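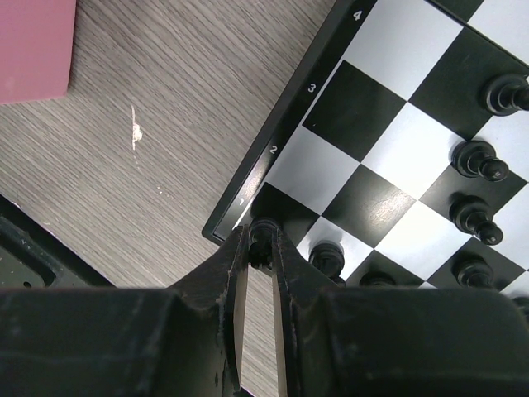

Home About Catalog Locations News Contact

Skirnier to open game and toy lending branch in Kolell

KOLELL, 24 July 2019 – Skirnier, the game and toy lending service, will open a new branch in Kolell in November. The branch will take over the former shoe store at 11 Avum Street and will lend board games, puzzles, building sets and pretend-play toys to member households.

The Kolell branch will open with a catalog of 1,703 items. Part of the stock will move from the service's first branch in Yu, where shelf space has run short. The rest has been bought new or donated by members.

"People in Kolell have been driving to Yu to borrow from us, and a lot of them asked for something closer," said Despina Mitsotakis-Vlachou, director of Skirnier. "The store on Avum Street has a wide door, a bus stop across the road and a dry basement. We signed the lease in the spring."

Members may borrow up to three items at a time. Games and puzzles can be renewed once by phone or at the desk, unless another member has asked for them. Large outdoor toys cannot be renewed. A missing game piece should be reported when the game comes back. Skirnier keeps a stock of spare dice, pawns, cards and chess pieces and replaces what it can at no charge.

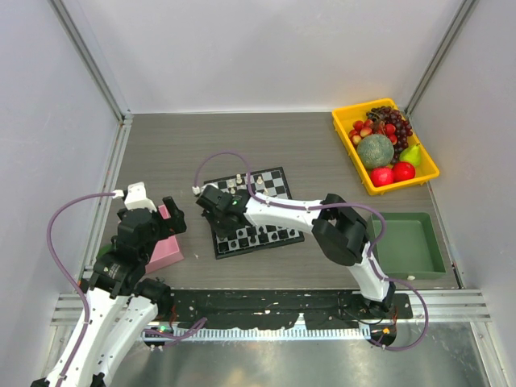 Play fruit in a yellow tray, with grapes, a melon, a pear and red apples.

Pretend food is among the most requested groups in the catalog for children under six, along with train sets and dolls' furniture. For adults and older children, the branch will carry strategy games, card games and several sizes of chess set, including a set with oversized pieces for players who have trouble gripping small ones.

Chia-jung Lai, who manages the Yu branch, will oversee the move and train the new desk staff. Eliseo Rosales will run the Kolell branch once it opens. He has worked in the Yu repair room, where returned items are checked, cleaned and put back on the shelf.

"Most of what comes back needs a wipe and a count," Rosales said. "Boxes wear out before the games do. We make our own boxes now for the ones we lend most."

The branch will open at 11 a.m. and close at 6 p.m. on weekdays. Saturday hours will be set after the opening month. Current members can use their existing cards at both branches.

Households in Kolell can sign up in advance at the Yu desk or by mail. Membership rates will be the same at both locations.

Press contact: King-fai Tsao, Skirnier, Yu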